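Oct 21, 2024
Workshop notebook, Nondham bench. Adhesives and finishes, stone tops job

Started late, compressor tripped again. Reset, fine after that.

Picking up where Songül left off on the sealer trials. Three sealers on the honed offcuts: the Brannigan water-based, the Morkell solvent one, and the old tin with no label that Rostyslav swears by. All offcuts from the same slab so no arguing about the stone this time. Wiped with metho, left to dry on the rack, labelled on the back in pencil. Do NOT use the blue marker, it bled through on the thin pieces in January and we lost the whole set.

Application: two coats each, lint-free cloth, buffed off after ten min. Brannigan went on easy, bit milky in the corners until buffed. Morkell stinks. Had the roller door up and the fan going and still got a headache, so next time outside or not at all. No-label one is like syrup, took ages to buff and still feels grabby. Rostyslav says that's normal. Hmm.

Stain test after cure. Lemon juice, olive oil, instant coffee, beetroot (Hacer's idea, from her lunch). One drop each, watch glass over the top, 30 min.

Results so far:
Brannigan: oil nothing, coffee nothing, beetroot faint pink that came off with detergent. Lemon etched, as expected, sealer won't stop acid and I wish the client would stop asking.
Morkell: oil nothing, coffee nothing, beetroot nothing. Lemon etched, maybe a shade less but I wouldn't put money on it.
No label: oil left a dark ring. Coffee left a ring too. Didn't bother with the beetroot.
Bare control: all four marked. Good, at least the control works.

So the tin goes in the hazardous cupboard and stays there. Rostyslav not happy. Told him to bring me a data sheet.

Gloss readings before and after on the polished pieces. Meter reading low on everything first thing, cleaned the lens and recalibrated on the black tile and it came good. Anything in the log before the recal is crossed out, leave it crossed out. Polished pieces hardly shift with either sealer. Honed ones go darker, more with the Morkell. Client wants "no colour change", so that's probably Brannigan, but need to see them both under the warm lights in the showroom before saying so. Under our tubes everything looks grey anyway.

Photos of polished surfaces still a pain. Anything shiny picks up the whole ceiling. Tried tracing paper over the lamp, better, not great. Ertuğrul reckons a polarising filter, he's got one at home, will bring it in.

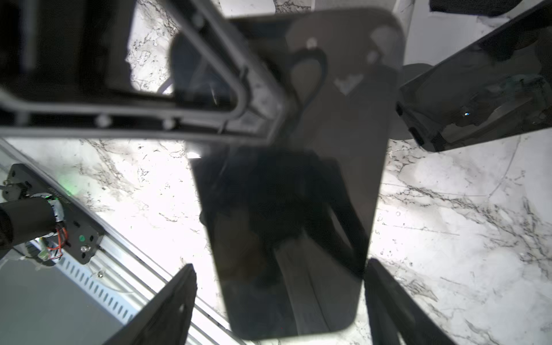
Phone face down on the marble, reflections in the back of it.

Edge chips. Two of the long offcuts came off the saw with chips on the exit side. Songül thinks blade, I think feed rate, Ertuğrul thinks we should of taped the cut line. Probably all of it. Will do one with tape and slower feed, same blade, then swap the blade and repeat. One change at a time please, last round we altered everything at once and learnt nothing.

Filler for the chips: polyester, tinted. Mixed the grey too warm first go. Second batch with a touch more black, close enough on the light areas, shows up against the veining. Could try two tints and feather them by hand but that's half a day per edge and it isn't in the quote. Ask Şengül whether Cultgate will wear the cost or if we just recut.

Money stuff so I don't forget: Cultgate invoice for the slab is $3,051, freight on top was quoted seperately. Şengül has the paperwork. The replacement blade comes out of workshop consumables, not the job.

Weighed the sealed pieces for the absorption test, all in the bath as of 4 pm. Dry weights are in the spreadsheet, tab called "soak 2". Piece 16 has a hairline on the underside I missed when labelling, so ignore it or weigh it for interest only. Don't average it in.

To do
- pull soak pieces tomorrow, blot, weigh straight away, same cloth
- taped cut at slow feed
- warm light check, both sealers, take the bare control along too
- ring Brannigan re cure time below 15 degrees, tin doesnt say
- more nitrile gloves, medium, we're down to the last box
- someone please find the good square

Fan left running on the Morkell rack overnight. Roller door locked.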